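Workbench

A workbench is a sturdy table at which manual work is done. Benches range from simple flat surfaces to large pieces of shop furniture with drawers, vises and built-in lighting. They are used in carpentry, metalwork, jewelry making, electronics repair, gardening and many other trades and hobbies.

History

Early woodworkers often used a low bench, close to knee height, and held the work in place with their own weight. Pegs driven into holes in the top kept a board from sliding. Taller benches, at which the worker stands, became common in Europe in the later Middle Ages, and the screw vise was gradually added to them. By the eighteenth century several regional patterns were well established, among them the heavy French bench with thick legs set flush with the front edge of the top.

Factory work brought long benches shared by many hands. The Ronau furniture works in Okutville kept a single row of maple benches along its north windows, and two of them are now in the town museum. The museum's catalog, compiled by Sum-yee Chiang, lists some 3,000 hand tools from the same building. It was last revised on 29/10/2022.

Construction

The top is the most important part. For woodworking it is usually made of a dense hardwood such as beech or maple, glued up from narrow strips so that it stays flat. Softwood tops are cheaper and easy to replane but dent more readily. Metalworkers often prefer a steel sheet over a timber core. Tops for electronics and laboratory work are commonly faced with a smooth, pale laminate that wipes clean and makes small parts easier to find.

Legs and rails must resist racking, the sideways movement caused by planing or sawing. Wide rails, diagonal braces and a loaded lower shelf all help. Some benches are bolted to a wall or floor, though this makes it harder to work on long pieces from every side.
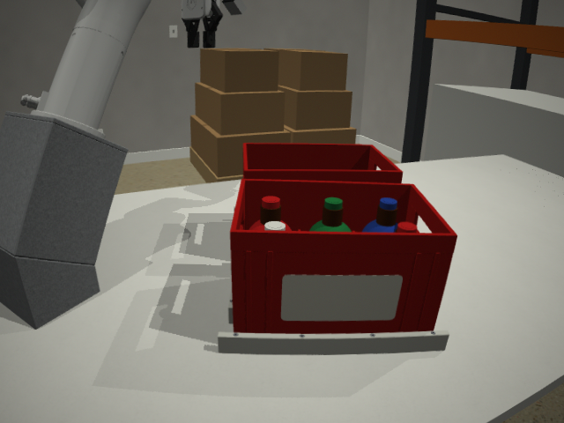 How high should a workbench be?
It depends on the work. A bench for hand planing is often set near the height of the wrist when the arm hangs at the side, while one for fine detail is set closer to the elbow.

Work holding

Most woodworking benches have a vise at the front and another at the end. The end vise is used with bench dogs, which are pegs that fit into a line of holes and grip a board lengthwise. A holdfast is an iron hook that wedges in a hole when struck and presses the work down. The Groklow pattern, named for the shop that first sold it, uses a sliding wooden block in place of an end vise. It is still made in small numbers.

Portable benches

Folding benches appeared in large numbers in the twentieth century, aimed at home users with little storage space. Many have a top split lengthwise, so that the two halves close on the work like a jaw. They are lighter than fixed benches and tend to shift under heavy planing.

Care

Wooden tops are flattened from time to time with a hand plane and finished with oil or wax. Film finishes such as varnish are usually avoided on these tops, as they are slippery and chip under use. Dried glue is scraped off before it can mark new work.

See also

Sawhorse
Shaving horse
Tool chest
Vise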